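Review: Tornimano 6 Tabletop Sorting Pack (simulation package for school and club use)

Reviewed by Etornam Opoku for the Jollcombe Robotics Club equipment page
March 12, 2020

Version tested: the club license, installed on the shared desktop and on two of the older laptops.

The club bought one license of the Tornimano Tabletop Sorting Pack at the start of the term for the student pick-and-place project. The pack is a set of simulated tables, bins, small objects and one arm with a two-finger gripper, plus a scripting interface and a scoring tool. Students write a controller, the controller moves the arm, and the scoring tool logs each trial. No hardware is included or required.

Our team for the project had 6 students, aged fourteen to seventeen. Parvaneh Ahmadpour ran the sessions and I kept the logs. Over the test period the group completed 1623 scored trials. Most of what follows comes from those logs and from the bug list the students kept.

Installation

The installer ran without trouble on the desktop. On the laptops it failed until we updated the graphics driver, and the error message gave no hint that the driver was at fault. The manual covers this on page 26, in a section titled "Display," where we did not look until the second session. Allow an evening for setup if your machines are old.

License activation needs a network connection the first time only. After that the pack runs offline, which suited us, as the connection in the club room is poor.

Scene and objects
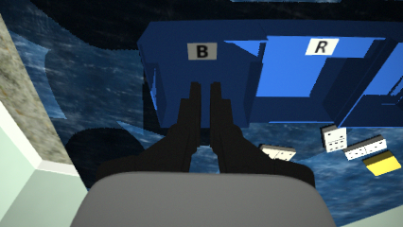 The default scene can be edited in a plain text file, and students had it figured out within one session. Positions, object types and bin labels are all set there. The bins take a single printed letter each, such as the B and R we used, and the letter can be read by a camera-based controller as well as by the person at the screen. Dominoes were the object our group chose for most trials. They are thin, they have a clear long axis, and the pips give a vision routine something to work with. A yellow block was kept on the table as a distractor.

Two complaints. First, the label style is not consistent. The B comes out upright and the R comes out italic and slightly tilted, and the scene file has no setting to change this. One student's letter matcher failed on R for a whole session before she rotated her templates. Second, the blue table texture has streaks running through it, and a simple threshold picks up the lighter ones as objects. You can argue that this is good practice. It should still be possible to turn it off for beginners, and it is not.

Shadows are rendered and cannot be disabled in the club license. Dark objects that fall in shadow are hard for a basic color filter to find.

Gripper and contact behavior
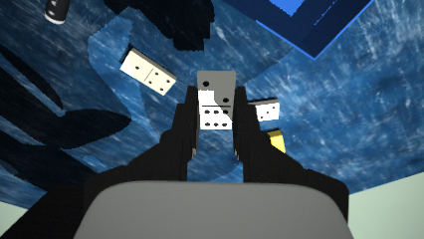
Contact simulation is the reason to buy this pack over the free one we used last year. Grip force, finger speed and friction are separate settings, and changes to any of them show up in the trial results. A domino can be clamped by its edges and held upright between the fingertips, with the six pips on its lower half still readable on the wrist view, so a controller can check what it is holding before moving to a bin. Sepehr Ahmadpour wrote a short routine that does this check and rejects the pick if the pip pattern does not match the target. It became the standard first stage for the whole group.

The wrist view has limits. The fingers block part of the table, and a piece lying close behind one of them may be only partly visible. Controllers that rely on this view alone tend to forget the hidden piece. The better student entries took an image before the approach and kept the object list in memory.

Friction at the default value is too high. Pieces stay in the fingers at speeds that would throw them from any real gripper I have used. We lowered the value after the first week and all later trials used the lower one. Results from before the change are not comparable, and we discarded them from the rankings.

There is one repeatable fault. If the fingers close on a domino at a corner, the piece sometimes jumps sideways by a full length in a single time step. We reported it. The reply from support was polite and said the fault was known.

Motion planning

The built-in planner is adequate. It accepts a target pose and returns a path, or an error code if it cannot find one. The codes are listed in the manual with one line of explanation each. Path time is reasonable on the desktop and slow on the laptops.

The planner treats each bin as a solid block unless you tell it otherwise. Students who did not read that section wrote controllers that refused to lower the gripper into the box. Qistina Ginting's solution was to stop above the opening, switch to straight-line motion, and descend from there. It works well and I recommend teaching it from the start.

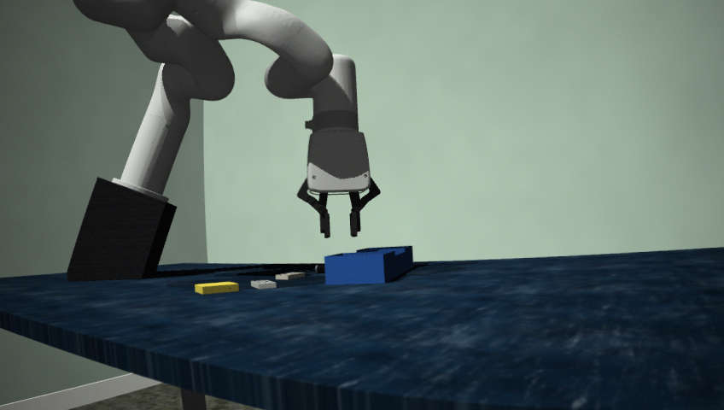

Side view from the project: gripper open above the blue box, three blocks on the table to the left.

Scoring tool

The scoring tool writes one line per trial to a text file: start time, object, target bin, result, duration. The format is simple and opens in any spreadsheet. It does not record why a trial failed. A dropped piece and a piece placed in the wrong bin both appear as "fail." Cledwyn Rosser wrote a small script to separate the two from the position log, and we can send it to other clubs on request.

Comparison

We also looked at Mrema and the Skoltine classroom edition. Mrema has a better editor and weaker contact behavior. Skoltine has more arms to choose from but needs a faster computer than any we own. For a club working on grasping and sorting with modest machines, the Tornimano pack is the better fit. For a course that is mainly about path planning, I would look at Skoltine first.

Ratings (out of 6)

Installation: 3
Scene editing: 5
Contact behavior: 5
Planner: 4
Scoring tool: 3
Manual: 4

The club will renew for next year. Members who want access to the license should ask Parvaneh for a login, and should set friction before running anything they intend to submit.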